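Flirkolero build thread, part whatever we're on now. I've lost track of the numbering and I'm sorry, I keep starting new threads when the old ones get too long to scroll on my phone. Make a cup of something, I have a lot to say tonight.

For anyone new (hello! there are more of you than there were in August, welcome): Flirkolero is the pair of hand-held grippers I've been building in the shared workshop in Illstead. You hold one in each hand and do an ordinary chore with them, and the recordings go toward teaching a pair of arms to do the same chore later on.

The arms are still a pile of brackets on my shelf, so please don't ask to see the arms. I started with the hands, and I still think that was right, even if my brother-in-law thinks I have built the world's most expensive salad tongs.

So. Paper. I spent the fall on blocks and cups and felt very pleased with myself, and then I moved on to paper and got humbled in one evening. A block wants to be picked up. A magazine would much prefer to slide around, or give you the cover and keep everything else.

What I'm after is this: take a magazine lying flat on a table, get hold of it with both grippers, lift it without creasing it, and stand it up in a clear organizer with compartments. You or I would do it while talking on the phone. With two jaws and no fingertips it's a whole project.
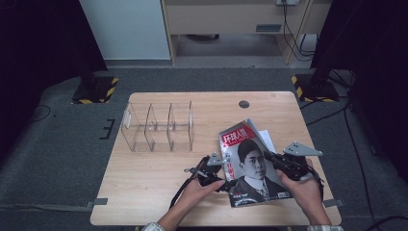
Mohmand replied to ask why I don't slide the magazine to the edge of the table and pinch it from there, the way a person would, and whether the jaws are even thin enough to get under a cover.

Great question, and yes, the edge slide is on the list! I want that one badly. I left it for second because it needs one gripper to push and the other to wait in the right place, and I kept bumping my own wrists together. As for the jaws, the ones I have now are too thick to get under anything glossy. I've drawn a thinner tip with a little bevel, and it's in the print queue behind somebody's 74 chess pieces.

In the meantime I've been trying a squeeze from two sides, where you press in gently until the magazine bows up a bit in the middle and then go for the lift. Soft covers like it. Stiff covers pop right out and shoot across the table, and I have apologized to more than one person for this.

The numbers, for those of you who like them (I see you). I've recorded 184 tries at the magazine lift so far. I'd like 200 before I change the jaw tips, so that I have a fair "before" to hold against the "after." Sixteen more! That's one good evening if I remember to eat first.

Blocks and cups together came to 2814, which sounds heroic until you learn that a block takes four seconds and that I had a very long podcast series to get through.

A few things I've learned about cables, and I'd have loved for someone to tell me these a year ago. Give yourself more slack than you think, then a bit more. Tie it down somewhere near the grip, so a tug lands on the tie and leaves the connector alone. And turn your wrist all the way over, both directions, before you decide on a length. I skipped that last one and had to resolder the left side twice.

Polleck, the little logging program I've been writing to go with all this, finally stopped dropping the last second of every recording. It was closing the file before the buffer had emptied. I found it by staring at the wall in the shower, same as every bug I've ever found. If you grabbed the old version from me, please throw it out and ask me for the new one.

Something else that surprised me: my hands get tired in a way they never did with the blocks. With paper you have to hold a light squeeze and keep it steady, and it turns out to be much harder on the thumb than a firm one. I've gone to a softer return spring in both grips and it's helped a lot. I'm also stopping for ten minutes every half hour, which my mother would like me to have started doing in about 1998.

If you want to build a pair yourself, I'll post the drawings once the thin tips are done, I'd hate for you to print the thick ones and curse my name. The handle and trigger parts are settled, so I can send those now if you're itching to begin. Just reply here and tell me how big your hands are, small or large. There are two trigger lengths.

And if you've ever gotten a two-jaw gripper to turn a single page, please, please tell me how you did it. I've tried rubber, I've tried tape with the sticky side out, I've tried a pencil eraser cut into slices. The eraser was the best of them and it still took three pages at once.

Next post when the tips come off the printer.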